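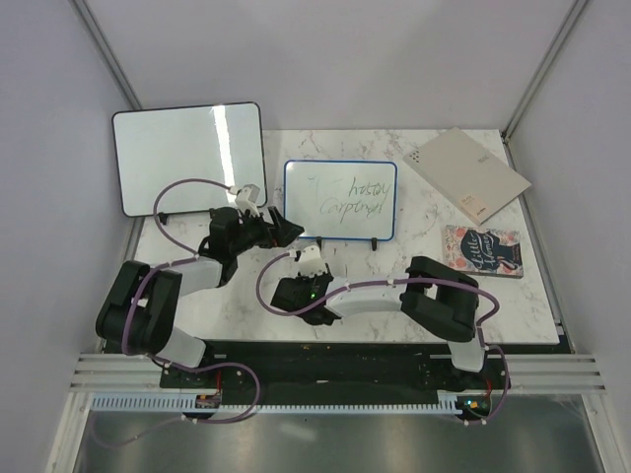 The two-arm bench at Wadville, with both purple wrist cables clipped along the links.

Cable week on the two-arm bench

Those of you who come in by the side door will have noticed that the two-arm bench had its covers off for most of last week, and a few of you have very kindly asked whether something awful had happened. Nothing awful! It was due for its cable service, which comes round every 600 hours, and Abilio Campos and I had been putting it off until the Inskip order was out of the way.

The purple cables are what we fuss over most. They run from the white bracket on each wrist, back past the big black joint and down to the little circuit board at the front, and every time an arm reaches in, they have to go with it. Pull one too tight and the plug at the bracket works itself out by the end of the day. Leave it too slack and it finds something to catch on — the small blue-framed whiteboard has been over twice this year, poor thing. Abilio likes a generous loop at the wrist and then a clip at intervals down the link, and after a bit of grumbling I've come round to his way of doing it.

If you ever have to do the job yourself, start with the arms parked and the power off at the wall. Undo the clips from the wrist end, never from the base, and lay each cable in the light blue comb along the front before you go anywhere near the boards. When it's all back together, swing each arm by hand through its whole reach and watch the loop as you go. The clips are the Anlow ones, size 11, and they live in the second drawer with the spare jaws. Please don't borrow the last bag for your bikes.

We also wiped down the rails and the metal floor under the bench, and went over the base bolts on both sides with the Listier torque key. Two on the right wanted a quarter turn.

The service sheet is in the binder, signed and dated 02/06/2024. If you hear a click from the left wrist, write down what the arm was doing and come and find one of us.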